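Kinholm Guest Rooms: Bedroom Safety Check, Room 2429
Checked 3/7/19

Headboard and base: PASS
Gave the headboard a good push from both ends and it didn't budge. Love the padded side rail, so much kinder to shins than the old metal ones!

Light strip under bed: PASS, WITH NOTE
Cool to the touch after a full evening on. Please tuck the plug lead behind the base (it was lying across the walkway when I came in).

Mattress and fitted sheet: PASS
Corners tight, tag 564 still readable.

Pillows: PASS, WITH NOTE
Tassels on the textured one are all firmly sewn, I tugged every bit of that fringe. Gorgeous thing, but take it off the bed if toddlers are booked in.

Duvet and white linen: RECHECK
Keep hems off the floor when making up. Shake the linen out fully before it goes on, and look both sides over for marks and loose threads.
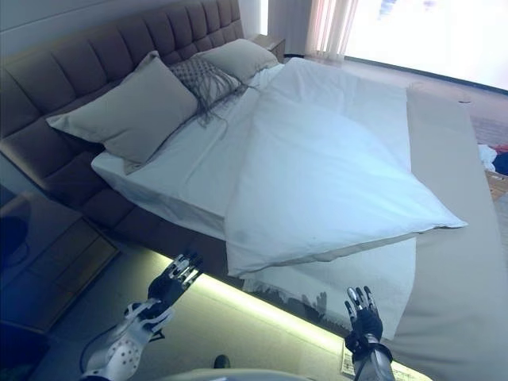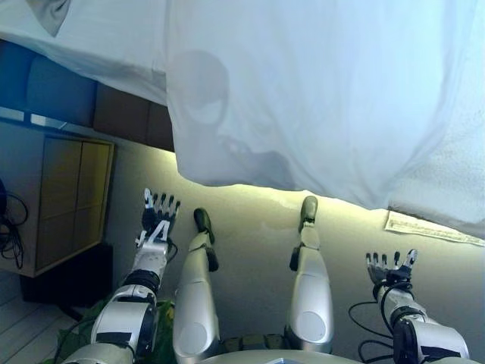
Bench at foot of bed: PASS
Feet level, no wobble. Leave enough room to walk past it in the dark.

Smoke alarm: PASS
Nice and loud!

Window catch: FAIL
Sticks halfway. Reported to Skorgate, job 1434. Keep the window shut until they've been.

Next check due: end of March, sooner if the catch is fixed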